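울퉁불퉁한 길에서도 엉덩이가 안 아픈 비밀, 서스펜션!

자동차 속이 궁금한 어린이를 위한 이야기
2025년 12월 19일

과속방지턱을 넘을 때 자동차가 "출렁" 하는 느낌, 다들 알지요? 앞이 불쑥 올라갔다가 내려오고, 곧이어 뒤가 또 불쑥! 뒷자리에서 과자를 먹고 있었다면 봉지를 꼭 잡아야 하는 순간이에요. 그런데 이상하지 않나요? 딱딱한 쇠로 만든 무거운 자동차가 단단한 턱을 넘었는데 우리는 "쿵!" 하고 튕겨 나가지 않아요. 그저 살짝 출렁일 뿐이지요.

그 비밀이 바로 오늘의 주인공 서스펜션이에요. 우리말로는 '현가장치'라고 해요. 조금 어려운 말이지요? '현가'는 매달아 놓는다는 뜻이에요. 영어 단어 서스펜션도 매단다는 뜻에서 왔고요. 자동차의 몸통은 바퀴에 딱 붙어 있지 않고, 바퀴와 몸통 사이에 있는 스프링과 막대 같은 부품들로 이어져 있답니다.

서스펜션이 없는 자동차를 상상해 봐요

손수레나 짐을 나르는 작은 카트를 밀어 본 적이 있나요? 매끈한 마트 바닥에서는 잘 굴러가지만 보도블록 위로 나가면 "드르르르르!" 하고 손잡이까지 덜덜 떨려요. 바퀴가 몸통에 바로 붙어 있으니까 바닥의 작은 틈이 전부 손까지 전해지는 거예요. 자동차가 그렇게 생겼다면 어떨까요? 말을 할 때마다 목소리가 "어어어어" 하고 떨리고, 물병 뚜껑을 여는 순간 옷이 다 젖겠지요!

불편하기만 한 게 아니에요. 더 큰 문제는 바퀴가 길에서 떨어진다는 점이에요. 바퀴가 통통 튀어 공중에 떠 있는 동안에는 운전대를 돌려도 그 바퀴는 방향을 바꿀 힘을 내지 못해요. 브레이크를 밟아도 마찬가지예요. 자동차가 달리고, 돌고, 멈추는 일은 모두 타이어가 길을 꽉 붙잡고 있어야 할 수 있거든요. 그래서 서스펜션은 사람을 편하게 해 주면서 바퀴를 길에 꾹 눌러 주는 일도 함께 해요. 이 두 번째 일이 정말 중요해요!
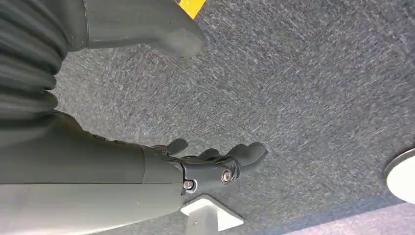 흐레프나 햘테스테드는 서스펜션이 어렵게 느껴지면 자기 무릎을 떠올려 보라고 해요. 계단에서 폴짝 뛰어내릴 때 무릎을 굽히면 괜찮지만 다리를 쭉 편 채로 내려오면 머리까지 띵하게 울리는데, 자동차도 똑같아서 굽혔다 펴는 곳이 꼭 있어야 한다는 거예요.

무릎이라니, 딱 맞는 비유예요! 그럼 자동차의 무릎은 어떻게 생겼을까요? 먼저 스프링부터 만나 봐요.

힘을 받아 주는 스프링

볼펜을 분해해 보면 조그만 용수철이 나와요. 손가락으로 누르면 줄어들고, 놓으면 다시 튀어나오지요. 자동차에도 똑같이 돌돌 말린 용수철이 들어가는데, 크기가 훨씬 크고 쇠줄도 아주 굵어요. 이런 걸 코일 스프링이라고 불러요. 어른이 두 손으로 힘껏 눌러도 거의 꿈쩍하지 않아요. 당연해요, 무거운 자동차를 떠받쳐야 하니까요! 커다란 승용차 한 대의 무게가 거의 2000킬로그램이나 될 때도 있거든요. 이 무게를 네 바퀴에 있는 스프링들이 나누어서 들고 있는 거예요. 힘이 정말 세지요?

바퀴가 턱을 만나면 위로 밀려 올라가요. 그때 스프링이 꾹 줄어들면서 충격을 받아 줘요. 몸통은 무거워서 금방 따라 올라가지 않고요. 턱을 지나면 스프링이 다시 늘어나면서 바퀴를 아래로 밀어 길에 붙여 줘요. 움푹 파인 곳에서는 순서가 반대예요. 스프링이 먼저 늘어나서 바퀴를 구멍 쪽으로 내려보내고, 구멍을 빠져나올 때 다시 줄어든답니다.

스프링이라고 모두 돌돌 말린 모양은 아니에요. 트럭 밑에는 길고 납작한 쇠판을 여러 장 포개서 만든 판스프링이 많이 쓰여요. 활처럼 살짝 휘어 있는데, 무거운 짐을 실으면 활이 펴지면서 무게를 버텨요. 그리고 공기로 된 스프링도 있어요! 튼튼한 고무 주머니에 공기를 넣은 것인데, 버스에서 자주 볼 수 있어요. 정류장에 선 버스가 "치이익" 소리를 내며 한쪽으로 살짝 낮아지는 걸 본 적 있나요? 공기를 빼서 타고 내리기 쉽게 몸을 낮춘 거예요.

스프링만 있으면 큰일 나요

스프링은 아주 훌륭하지만 버릇이 하나 있어요. 한번 튕기면 멈출 줄을 몰라요! 침대에서 폴짝 뛰면 몸이 한 번만 튀지 않고 퉁, 퉁, 퉁 계속 흔들리지요? 자동차에 스프링만 달면 과속방지턱 하나를 넘고 나서도 한참 동안 출렁출렁 춤을 추게 돼요. 13번쯤 출렁이고 나면 누구라도 멀미가 날 거예요.
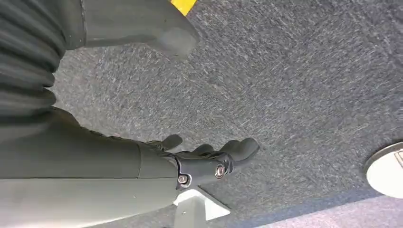

그래서 스프링에게는 짝꿍이 필요해요. 이름은 쇼크 업소버! 충격을 빨아들인다는 뜻이고, 짧게 '쇼바'라고 부르는 어른들도 많아요. 엔지니어들은 '댐퍼'라는 말도 자주 써요. 셋 다 같은 부품이니까 어떤 이름으로 불러도 괜찮아요.

쇼크 업소버는 길쭉한 통처럼 생겼어요. 통 안에는 기름이 가득 들어 있고, 가운데에는 막대에 달린 둥근 판이 있어요. 이 판이 피스톤이에요. 피스톤에는 아주 작은 구멍이 뚫려 있지요. 자동차가 출렁이면 막대가 통 안으로 들어갔다 나왔다 하는데, 그때마다 기름이 작은 구멍으로 비집고 지나가야 해요. 좁은 문 하나로 전교생이 한꺼번에 나가려고 하면 천천히 나갈 수밖에 없잖아요? 기름도 꼭 그래요. 빨리 지나가지 못하니까 막대의 움직임이 느려지고, 스프링의 춤도 금방 잦아들어요.

여기서 제가 제일 좋아하는 이야기가 나와요. 출렁이던 힘은 어디로 갔을까요? 사라진 게 아니에요. 기름이 좁은 구멍을 지나면서 조금씩 따뜻해지거든요. 움직이던 에너지가 열에너지로 바뀐 거예요! 손바닥을 빠르게 비비면 따뜻해지는 것과 닮았어요. 울퉁불퉁한 길을 오래 달린 자동차의 쇼크 업소버는 그래서 꽤 뜨거워질 수 있어요. 과속방지턱을 넘을 때마다 자동차 밑에서 기름이 데워지고 있다니, 멋지지 않나요?

집에서 해 보는 서스펜션 실험

준비물은 바늘이 없는 플라스틱 주사기 2개, 물, 꿀이에요. 주사기는 물감 놀이나 과학 놀이에 쓰는 것이면 돼요. 꼭 싱크대나 쟁반 위에서, 어른과 함께 해 보세요.

먼저 주사기 하나에 물을 채우고 끝까지 밀어 보세요. 쭉 하고 쉽게 나가지요. 이번에는 다른 주사기에 꿀을 채우고 밀어 봐요. 으으, 손가락에 힘이 들어가요! 끈적끈적한 꿀은 좁은 구멍을 빨리 지나가지 못해요. 이제 꿀 주사기를 아주 천천히 밀어 보세요. 아까보다 훨씬 쉬울 거예요. 천천히 밀면 부드럽고 빨리 밀면 뻑뻑하다, 이것이 쇼크 업소버의 성격이에요. 천천히 움직일 때는 가만히 따라가다가 갑자기 세게 움직이면 "잠깐만!" 하고 붙잡아 주는 거지요.

실험이 끝난 꿀은 먹지 말고 버려 주세요. 주사기는 따뜻한 물로 여러 번 헹구면 깨끗해져요.

막대들도 바쁘게 일해요

스프링과 쇼크 업소버만 있으면 바퀴가 앞뒤로도 옆으로도 제멋대로 흔들릴 거예요. 그래서 '암'이라고 부르는 튼튼한 팔이 바퀴를 잡고 있어요. 암은 문에 달린 경첩처럼 움직여요. 문이 정해진 길로만 열리고 닫히듯이 바퀴도 위아래로 정해진 길을 따라 움직이지요. 암과 몸통이 만나는 곳에는 고무가 끼워져 있어서, 달달거리는 작은 떨림까지 줄여 줘요.

또 하나, 왼쪽 바퀴와 오른쪽 바퀴를 이어 주는 긴 막대도 있어요. 이름은 스태빌라이저 바예요. 자동차가 모퉁이를 빠르게 돌면 몸통이 바깥쪽으로 기울어요. 그때 이 막대가 꽈배기처럼 살짝 비틀렸다가 다시 돌아오려고 하면서 자동차가 너무 기울지 않게 잡아 준답니다. 막대 하나가 비틀리는 힘으로 자동차를 붙든다니, 처음 알았을 때 저는 정말 신이 났어요! 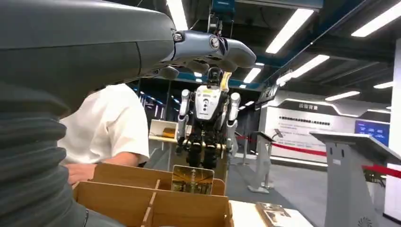

자동차마다 서스펜션의 성격도 달라요. 이야기 속 나라로 떠나 볼까요? 드리보르베르크라는 산골 마을에 자동차 두 대가 살아요. 한 대는 아델이에요. 돌멩이투성이 산길을 다니는 차라서 스프링이 길고, 바퀴가 위아래로 많이 움직일 수 있어요. 커다란 돌을 밟아도 바퀴만 쑥 올라갔다 내려오지요. 다른 한 대는 마코리예요. 매끈한 경주장을 달리는 차인데, 몸이 낮고 스프링이 단단해요. 모퉁이를 아무리 빨리 돌아도 몸이 거의 기울지 않아요.

어느 날 둘이 길을 바꾸어 달리기로 했어요. 마코리는 산길에 들어서자마자 배가 돌에 "드르륵" 긁히고, 작은 돌을 밟을 때마다 온몸이 덜컹거렸어요. 아델은 경주장 모퉁이에서 몸이 커다랗게 기우뚱해서 속도를 줄여야 했고요. 누가 더 좋은 차일까요? 길이 다르면 답도 달라요. 엔지니어들은 차가 어디를 달릴지 먼저 생각하고 나서 스프링을 얼마나 단단하게 만들지 정해요.

그래서 힌울렉스라는 차가 마을에 찾아왔어요. 힌울렉스는 버튼을 누르면 서스펜션이 부드러워지기도 하고 단단해지기도 해요. 이건 이야기 속에만 있는 기술이 아니에요! 진짜 자동차 중에도 쇼크 업소버 속 기름이 지나는 길을 전기로 넓혔다 좁혔다 하는 차가 있어요. 길이 넓어지면 기름이 술술 지나가서 부드러워지고, 좁아지면 단단해져요. 바퀴가 어떻게 움직이는지 센서로 재면서 눈 깜짝할 사이에 바꾸는 차도 있답니다.

서스펜션도 나이를 먹어요

오래 쓴 쇼크 업소버는 안에 있던 기름이 새기도 해요. 기름이 줄면 붙잡아 주는 힘이 약해지고, 턱을 넘은 뒤에 자동차가 평소보다 오래 출렁거려요. 고무도 시간이 지나면 딱딱해지거나 갈라져서 "찌걱찌걱" 소리가 날 수 있어요. 특히 2월처럼 얼었다 녹았다 하는 때에는 길에 구멍이 생기기 쉬워서 서스펜션이 더 힘들어해요. 물이 도로 틈으로 들어가 얼면 부피가 커지고, 그러면서 길을 조금씩 깨뜨리거든요.

차를 타고 가다가 이상한 소리가 들리거나 유난히 출렁거리면 운전하는 어른에게 말해 주세요. 뒷자리에 앉은 사람이 더 잘 느낄 때도 많아요. 하지만 자동차 밑에 들어가거나 손을 넣어 보는 건 절대 안 돼요! 스프링은 눌려 있는 것만으로도 엄청난 힘을 품고 있어서, 정비사도 특별한 도구를 써서 조심조심 다룬답니다.

궁금증 우체통

자전거에도 서스펜션이 있나요?
네, 있어요! 산악자전거의 앞바퀴 쪽을 보면 굵은 통 속으로 가느다란 통이 들어갔다 나왔다 하는 부분이 있어요. 그 안에 스프링이나 공기가 들어 있고, 기름으로 출렁임을 잡아 주는 것도 많아요. 안장 밑에 하나 더 달린 자전거도 있고요.

기차는요?
기차에도 있어요. 바퀴가 달린 틀과 객차 사이를 옆에서 잘 살펴보면 커다란 코일 스프링이나 고무로 된 공기 스프링이 보일 때가 있어요. 승강장에서는 꼭 안전선 뒤에서 보세요.

타이어도 충격을 받아 주나요?
그럼요! 타이어 속 공기도 작은 스프링처럼 눌렸다가 돌아와요. 자잘한 돌멩이는 타이어가 먼저 받아 주고, 더 큰 턱은 서스펜션이 맡아요. 다음에 차를 타고 과속방지턱을 만나면 눈을 감고 느껴 보세요. 앞바퀴가 먼저 넘고, 그다음에 뒷바퀴가 넘어요. 그때 출렁임이 얼마나 빨리 멈추는지도 느껴 보세요!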